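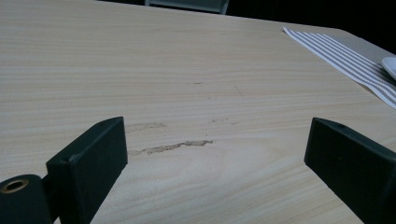 Hello again to everyone at the Zacharopoulos Fund, and sorry this is a bit longer than the April one - there's just more to tell you this time!

So, the creek path. When I last wrote we had the permit, a big pile of gravel and not much else. As of 1st September the lower stretch from the Bustitz parking lot to the footbridge is open, and people are using it (strollers, dogs, one very determined guy on roller skis). The upper stretch is graded but still needs its top layer, and I'd like that down before the leaves fall and make a mess of everything.

We planted 161 willow cuttings along the bank where it was washing out. We lost 37 of them, mostly on the sunny side by the culvert, where the ground bakes hard. I was pretty bummed about that, but the ones that took are really going for it, and I'm going to try dogwood in the gaps.

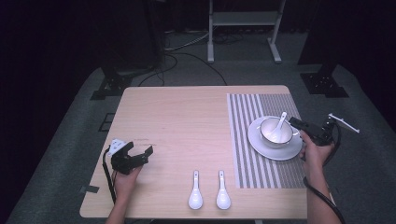
Are we still inside the budget? We are, with $1,875 left in the materials line, and that covers the last gravel order plus the two signs.

The one thing that went sideways was the drainage pipe. Dandard sent us the wrong width, then sent the wrong width again, and we lost a good chunk of the summer waiting. In the end I got it from Wutotex, who had it on the truck the next morning. It cost $100 more than I'd planned, and I took that out of the tool rental money. Hope that's okay - shout if you need it moved on paper.

Next up is the top layer, then the handrail on the steep bit, then the signs. I still owe you the wording for the one with your name on it, and I'll email that separately once the park office has picked a size. The receipts are in the shared folder, apart from the pipe one, which I'll scan this week.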